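Keeping the Halonen cell running

Lempi Leinonen has looked after the same robot cell for most of its working life. It does one kind of job: it picks up blocks and cubes from a table and puts them in a basket, and the people upstairs at Lonton use the recordings to train their software. Her part is everything below the software. We talked in the workshop next to the cell, where she keeps the spare parts, on Oct 9, 2024.

She starts each morning with the power off. "I put my hand on the wrist and try to wiggle it," she said. "Then the fingers, one at a time. If something is going to be loose, I want to find it before the motors are on." After that she runs a sheet of paper between the closed fingers and pulls. If the paper slides out more easily from one end than the other, the fingers are no longer parallel, and she takes them off and cleans the mounting faces.

Most days the paper test passes. When it doesn't, the usual culprit is dust from the blocks. They are painted wood, and they shed a little along the edges every time they get squeezed. The dust packs in behind the finger mounts. She used to blow it out with compressed air, until she found it was only going deeper into the gripper. Now she uses a stiff brush and a vacuum.

The grip force was the first thing she changed when she took over. The previous setting had come with the gripper and was meant for metal parts. "It was leaving dents in the wood. Once a block has a dent, the fingers find the same dent again, and it sits crooked from then on." She lowered the force in small steps until blocks began to slip on the fast moves, then went back up one step. It has stayed there since February.

I asked about the cloth on the table, which I had taken for decoration. The software group asked for a plain white background, she said, and she would have preferred a painted board. Cloth moves. If a fingertip touches it on the way down, it drags, and everything standing on it shifts a little. She pulls it flat at the start of a shift and sets the lowest height the gripper can reach 4 millimeters above the tabletop.

"That number gets changed more than any other," she said. "Somebody wants to try a thinner block, they lower it, they forget to put it back. So I check it every morning, and I write it on the sheet even if it's the same as yesterday."
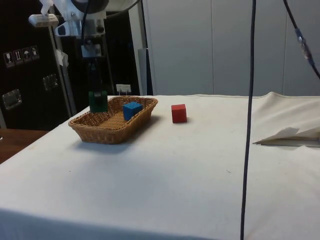
The basket gave her more trouble than the arm did. The first one they bought had tall sides, and the gripper housing knocked against the rim whenever a block had to go in near a corner. She replaced it with a low one. Wicker isn't a precise material, and no two baskets from the shop were the same size, so she bought several and measured them all before choosing. The release height is set from the rim of the one in use. If the basket is swapped, the height has to be taught again, and there is a line for it on the sheet.

Teaching takes her 15 minutes when nothing goes wrong. She brings the arm down by hand to four points on the table, saves each one, and then has it go back to them at low speed while she watches from the side. "From the front everything looks fine. You have to get your head down level with the table and look across."

Cables are her other standing worry. An arm that repeats the same few moves all day bends its cable in the same few places. Annapurna Varghese, who wired the cell, left a generous loop at the top so that the wrist could turn all the way in both directions, and Leinonen has kept it that way in spite of requests to tidy it up. She did try a shorter run once. The connector began to work itself out after a couple of weeks, and the gripper would drop off the network for a second and come back.

"You get an error that says communication lost, and by the time you walk over there, communication is fine," she said. She lost two days to it. She replaced the gripper's control board first, on advice from Selletti, who supplied it, and the fault came back that same afternoon. What found it in the end was moving the arm slowly through its whole range with Chaimae Saber reading the log out loud. The error came up each time the wrist passed one particular angle. They put the long cable back and it stopped.

The board she took out is still on the shelf, with a tag on it saying that it works. The service log has the whole episode under entry 2098, and she has sent newer technicians to read it more than once. The log was up to 2239 on the day I visited. A good share of those entries are a single line.

There is one repair she won't do herself. If a joint in the arm gets noisy or starts to run warm, the arm goes back to Stundness and the spare goes on. She has opened a joint on an older model and got it back together, but it never held its position as well afterward. "I can swap an arm before lunch. The slow part is teaching the points again, and checking them, and checking them again with a block in the fingers – the weight makes a small difference, and on a low basket a small difference matters."

She keeps the old points when she does this, and compares. If all of them have moved by the same amount in the same direction, the arm has been bolted down slightly off from where it was, and she can correct it with one offset. If they have moved by different amounts, she loosens the base and starts over. Raphaël Guérin on the evening shift prefers to start over every time. They have agreed to differ on that, though both of them fill in the same sheet.

What she would like next is a proper stand for the spare arm. It lies in its shipping foam at the moment, and getting it out takes two people. She has put in the request and drawn up what she wants, with a hook at the side for the cable.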